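How to get tea stains out of your mugs

If you're anything like me, you drink far more tea than is sensible, and sooner or later your nice white mugs go a dingy brown inside. I learnt this method in the kitchen of our little tea room in Nasthorpe, and I've used it at home ever since (even on the sad old mug from our June trip to Pondlow, which I'd very nearly given up on).

What you'll need

Bicarbonate of soda, a soft cloth, warm water and a bit of patience. Leave the wire wool in the cupboard, please, it scratches the glaze.

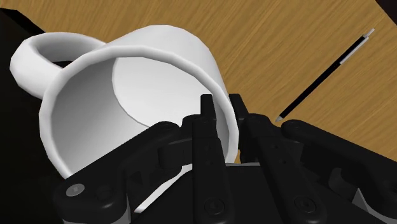
Step 1: Make your paste

Put 2 teaspoons of bicarb in the mug and add a few drops of water, stirring with your finger until it's thick like toothpaste. If it goes runny, just pop in a little more bicarb.

Step 2: Spread and wait

Smear it all round the inside, and don't forget the bit under the rim where you drink. Leave it for about 4 minutes while you put the radio on or feed the cat.
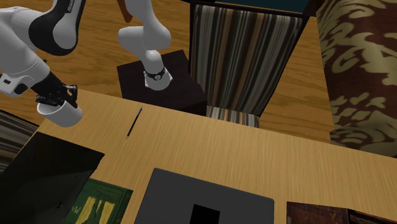 Stubborn rings may want a second go, and there's no harm in that at all. Rub gently in small circles, rinse well with warm water, and dry with a clean tea towel before putting the mug away.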